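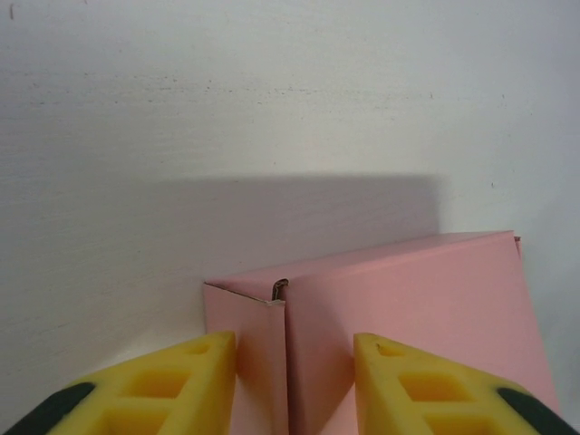 Kodgate suspende el turno automático de su planta de Hoston tras un fallo en las pinzas

Kodgate informa de que ha detenido de forma preventiva las células de manipulación de cajas de cartón de su centro de Hoston, después de que 2 de ellas mantuvieran la fuerza de cierre una vez recibida la orden de apertura. No se produjeron daños personales.

El fallo se detectó en marzo, durante una revisión de 926 ciclos de agarre. En 6 de ellos la pinza siguió ejerciendo presión sobre la caja mientras el brazo iniciaba la retirada. La directora de seguridad industrial, Siiri Niskanen, ordenó la parada de todas las células del mismo modelo.

«El personal no volverá a acceder a la zona de trabajo hasta que la parada de emergencia se haya verificado en cada puesto», ha declarado Niskanen.

El análisis de los registros corresponde a la ingeniería McAlister, bajo la coordinación de Vilho Rautiainen. Cada célula deberá completar 100 ciclos consecutivos sin incidencias antes de su puesta en servicio. Entretanto, los pedidos se preparan manualmente en el almacén de Sistunitz.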